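The Long Life of a White Shirt

In Drerstead, people still argue over the right way to wash cotton

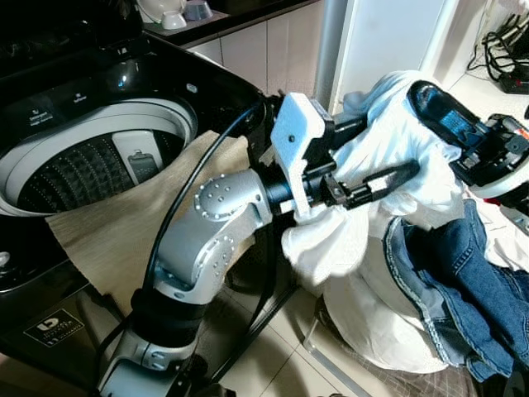 White cotton beside a black top-loading washing machine.

My mother-in-law owns a white shirt that is older than my marriage. It was bought for a wedding in May, worn to the wedding, and after this it was worn to everything. The collar was turned once. The buttons were changed two times, and the second set does not match the first. When I moved to Drerstead and began to live in her house, I put this shirt in the machine with my towels, and I learned very quickly that I had made a mistake.

I come from a place where we washed everything together and were happy. Drerstead is different. The town grew up on cotton. The Okoro mill stood at the bottom of the hill and made shirting for 60 years, and even now, when the building is apartments with very big windows, the older people touch your sleeve before they shake your hand. They want to know the weight of the cloth. They will tell you if you paid too much.

The first quarrel in this town is about water. The people on the hill have hard water, which leaves a gray color in white cloth after many washes. The people in Skullow, on the other side of the river, have soft water from the reservoir, and they are proud of it as if they had made it themselves. I know families on the hill who drive to Skullow with their tablecloths before a holiday. The laundromat there opens at 6 in the morning, and when I went at half past, I had to wait for a machine.

The second quarrel is about heat. The generation of my mother-in-law boiled their whites. She had a pot for this which was never used for food, and a long spoon, and she says that the smell of it is the smell of her childhood. Her daughters wash at a low temperature and say that the detergent does the work. I have tried both ways. The boiled pillowcases were very white and became thin at the fold. The others are still strong, but I would call them cream.

For a stain there is more agreement. Cold water first, and at once. A little plain soap, rubbed in with the thumb from the back of the cloth, so the stain is pushed out the way it came in. Grease wants dish soap. Yellow under the arms wants washing soda and patience, and a night in the bucket. Chlorine bleach is spoken of in a low voice, because used too often it can make the yellow worse, and it is hard on the thread.

Then comes the drying, and here I have changed my own mind. I believed that a dryer was a sign of progress. But the gray fluff in the filter is the shirt itself, leaving a little at a time. Now I hang the shirts by the bottom hem, upside down, with the buttons open, and the marks of the pegs stay where the trousers will cover them. On a windy day they are ready before lunch.

At the Fonen museum, in the old mill office, they keep a sample book with 893 pieces of shirting glued on its pages. You may turn the pages if you wear the gloves. Many of the whites are not white anymore, even though they were never worn and never washed. Some are the color of tea. I asked the woman at the desk about this, and she said that cotton likes to be used, and that cloth kept in the dark with old glue will turn yellow faster than cloth on a line.

I told this at dinner and my mother-in-law was very pleased. She had been thinking to put the wedding shirt away in paper, for my son to have one day. Now it is back in the closet with the others, and she wore it last week to the dentist. There is a small hole near the left cuff. She has the thread for it already, but she is waiting for better light.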